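Sorting my aunt's jewelry

My aunt moved into a smaller apartment in June, and I got the jewelry. Most of it is costume stuff she bought at the Skesstead flea market over many years, and she never threw out a broken piece. It came to me in 2 shoe boxes and a cookie tin.

I started on a Thursday night with the tin. Earrings without a partner went into an envelope. Anything with a maker's stamp I set aside for Nadine Kassab, who has a repair counter in Finstead and looks at things for free if she isn't busy. She kept a brooch and a watch to check over and gave me back the rest. The watch needs a new crown, and she quoted me 46 dollars, parts included.

Chains take the longest. I put a drop of baby oil on the knot and work at it with two sewing needles, from the middle outward. Pulling on the ends only makes it tighter. If I get annoyed I leave it for a day. 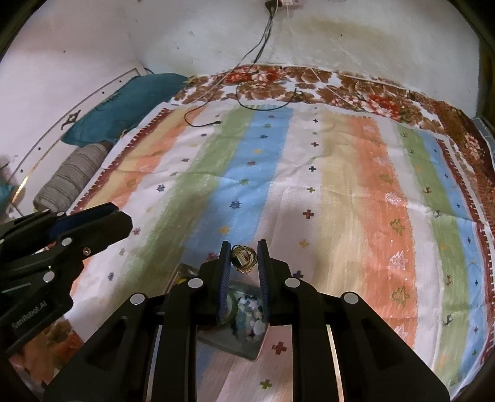

What I'm keeping

Not much. The brooch, if Nadine can fix the pin. A thin bracelet I remember her wearing at my cousin's wedding — she says she never liked it. Loose beads are going to Yaryna, who strings them with her daughter.

The rest I'll try to sell as one lot. I saw a similar lot listed for 200 dollars, which seems high to me, and it had been up for a while. I still have the second shoe box to do, and my aunt called yesterday to say she found another bag in the closet.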